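Caderno da oficina - 4 de junho de 2018
Escudos, segunda ronda (encomenda de Pridville)

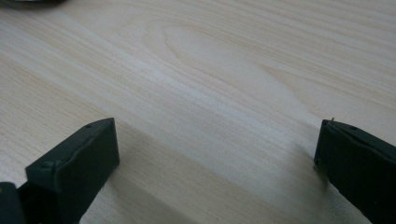
Tampo de madeira clara, com o veio bem à vista.

Voltei aos escudos depois de uma semana a fugir deles. O pessoal do centro de recriação de Pridville quer escudos redondos para os visitantes pegarem, levantarem e baterem uns nos outros (com juízo, espero eu!), e os da primeira ronda eram bonitos mas pesavam como uma porta. Um miúdo de oito anos não aguenta aquilo nem dois minutos.

Desta vez fui pelas tábuas finas de tília, coladas de topo a topo, com 700 mm de diâmetro já depois de cortado. Sei que há quem faça maiores, mas para mãos de visitante chega e sobra. Cortei o círculo com a serra de fita e acabei à plaina e à lixa, que a fita anda a fugir para a direita outra vez. Quem mexer nela a seguir que veja a guia de baixo, por favor.

A cola: usei a de caseína da Rindine, meio pacote, e fiquei com tempo aberto de 35 minutos antes de começar a fazer grumos. Dá, mas à justa. Da próxima misturo em duas vezes. Não apertar demasiado os grampos - no escudo B espremi a cola quase toda para fora e a junta do meio abriu logo ao desbaste. Tive de refazer e perdi a tarde nisso.

O umbo veio da forja de Sesness. Bom trabalho, parede regular, mas a aba traz os furos marcados para rebites mais grossos do que os nossos. Abri furos novos entre os antigos e tapei os velhos com cera escura. Vai ficar assim nestes dois, e para a encomenda grande mando-lhes o molde em cartão.

Couro cru na borda: de molho de um dia para o outro, cosido ainda húmido com fio de linho encerado, pontos mais ou menos à largura do polegar. Encolheu imenso ao secar e puxou o escudo A para uma ligeira concha. Gosto do efeito, confesso, mas não foi de propósito e não sei se consigo repetir. Peso final do A, com umbo e pega: ainda não pesei, a balança está emprestada.

Pega em freixo, atravessada por trás, com rebites de cabeça larga. Arredondar mais as arestas! Andei a brincar com ele um bocado no pátio e fiquei com a palma marcada.

Pintura: vermelho ocre e preto, em quartos. A têmpera de ovo cheira mal no segundo dia e sai com a chuva, por isso passei óleo de linhaça por cima. O preto manchou o vermelho junto à borda. Num escudo que vai levar pancada ninguém repara, mas eu reparo.

Contas rápidas: o pedido fala em 35 escudos até novembro e eles contam com grupos até 200 visitantes nos dias cheios, ou seja, isto vai sofrer. Quero propor mais uns quantos de reserva e um saco de rebites para reparações no local. Falta saber o preço da tília na Swanson, que o último orçamento já tem barbas.

Para fazer:
- ver a guia da serra de fita
- molde da aba para Sesness
- provar a borda com couro mais fino
- recuperar a balança
- perguntar a Pridville se querem todos da mesma cor ou duas equipas

As lanças ficam para outra página. Os cabos chegaram tortos.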